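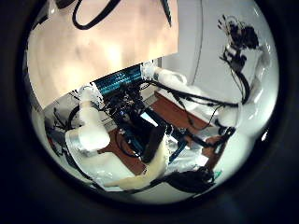 About Soler

Small language school, second floor, above the pharmacy on Vornau Street. Spanish mostly, some Basque, Portuguese when we have a teacher for it. Evening classes, Saturday mornings, one-to-one if you can't make either.

Started by Inmaculada Sepúlveda and Annag Hepburn, who met teaching at a much bigger place and got tired of classes of 20. Ours stop at 8. If a ninth person signs up we open a second group or put them on the list, sorry, no exceptions, please don't ask Annag at the front desk because she will feel bad and say yes.

How we teach: talking first. Grammar when you need it, usually around week three when everybody starts asking for it anyway. No language lab. No app. A book, yes, you buy it once and it does you for two levels.

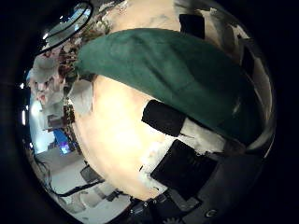
Who's who

Inmaculada - beginners, and anyone coming back after a long gap. Also does the timetable.

Cristóbal Ojeda - intermediate and the Thursday-type conversation groups (day changes every term, check teh schedule).

Itziar Nieto - Basque, all levels. Runs the reading group too. They are on their second novel and it is slow going.

Olaia Gallardo - exam prep. Strict about homework, people seem to like it.

Annag - office, payments, placement chats, keys.

Placement: no written test. Fifteen minutes on the phone or in person, then we tell you where we think you fit. Wrong level? Move in the first two weeks, free.

Fees: a full term is $389, book not included. Returning students pay the same, we did try a discount but the paperwork was a mess. Refunds up to the second class, after that credit toward another term.

New term starts in March. Enrolment opens a month before and the beginners group goes fast, the others less so.

Getting here: buzzer says Soler, push hard. Elevator works most days. Bikes can go in the back hallway but not agianst the radiator. Parking on Drornach Road after six.

Office open afternoons. Leave a message if we're in class, we do call back.

Page updated 2022-10-02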